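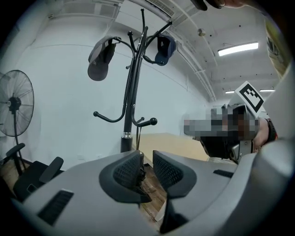 ¿Almohadillas de malla o lisas para una pinza de mano? Comparativa con gorras en un perchero

Publicado en: Pinzas y efectores finales
Etiquetas: pinza de mano, almohadillas, ojo de pez, textiles

kolwood_taller

Hola. Estoy probando dos juegos de dedos para la misma pinza de mano y no consigo decidirme. La prueba consiste en coger gorras de béisbol de un perchero metálico negro y volver a colgarlas. La cámara va en la propia pinza, con lente gran angular, así que los dedos se ven siempre en la parte de abajo de la imagen.

El juego A son almohadillas negras con el borde redondeado en forma de copa y la cara interior cubierta de una malla fina. El juego B es de silicona lisa, de Flurnar. Misma carcasa, misma apertura, mismo operador.

Llevo 100 intentos con cada juego, 200 en total. Con las de malla he contado 58 agarres correctos a la primera. Con las lisas he tenido más, pero al soltar la gorra se queda pegada a un dedo y a veces se cae al suelo. Donde peor va todo es en la visera: la malla resbala si la cojo por el canto.

Dos dudas:

- si merece la pena seguir con la malla para tela o paso a la silicona y corrijo la forma de soltar;
- si la cámara debería ir más alta. Cuando me acerco al poste central del perchero, los dedos me tapan justo la zona de contacto.

El controlador es un Nandbridge con la configuración que trae de serie. No he tocado el límite de fuerza.

Gracias.

dedos_y_muelles

Yo me quedaría con la malla para tela, pero antes de sacar conclusiones separaría los datos. Estás mezclando dos cosas distintas, coger y soltar, y cada juego falla en una. Apunta cuatro resultados por intento: agarre correcto, agarre con deslizamiento, suelta correcta y suelta con arrastre. Con un solo porcentaje no vas a ver nada.

Sobre la visera: es rígida y curva, y la tela de la copa es blanda. Son dos objetos a efectos de la pinza. Con una almohadilla de borde levantado, si entras por el canto apoyas solo en el reborde y la malla no llega a trabajar. Prueba a entrar con los dedos más abiertos y meter la visera hasta el fondo antes de cerrar. En mi caso, con unos dedos parecidos, el cambio se notó enseguida.

También influye cómo cuelga la gorra. Si está con la visera hacia abajo, como las dos de tu foto, el gesto natural es tirar de la visera, y el brazo curvo del perchero sujeta la copa por dentro. Hay que subir primero y tirar después. Si tiras en horizontal, cualquier almohadilla resbala.

En cuanto a la silicona lisa, el arrastre al soltar se reduce abriendo despacio el primer tramo. En el Nandbridge se puede poner una rampa de apertura; la mía está en 300 milisegundos. Repite la serie B con eso antes de descartarla.

Y cambia el orden de los juegos. Si hiciste los 100 de malla primero, los de silicona llegan con el operador ya entrenado.

liao_cam

Contesto solo a lo de la cámara. Yo no la subiría todavía. En tu imagen los dos dedos quedan en el centro, con el hueco entre ellos a la vista, y se llega a ver una franja de suelo por en medio. Eso es lo que interesa. Si la subes ganas contexto, pero los dedos se van al borde inferior, donde la distorsión es más fuerte, y la separación entre ellos se mide peor.

Lo que sí haría es acercarme al poste con la pinza algo girada, para que un dedo no quede delante del otro. En tu imagen el izquierdo está un poco más bajo y más cerca, así que prueba hacia los dos lados y quédate con el que deje ver el contacto.

Otra cosa. Los brazos superiores del perchero apuntan hacia el techo y el panel fluorescente sale muy brillante. Si tienes la exposición en automático, fíjala. Con una gorra azul marino y otra gris oscuro vas a perder los pliegues de la tela en cuanto la lente apunte hacia arriba, y luego no sabrás si fue deslizamiento o mal agarre. Pon también alguna gorra clara en la prueba.

pinza_barata

Silicona y listo. La malla se llena de pelusa y hay que limpiarla cada dos por tres.

kolwood_taller

Gracias a los tres. La serie de malla la hice primero, sí, así que la repito alternando juegos cada diez intentos y con los cuatro resultados por separado. Dejo la cámara donde está y fijo la exposición. El domingo pongo la rampa de apertura y pruebo otra vez la silicona. Lo de la pelusa también me pasa, la quito con cinta adhesiva.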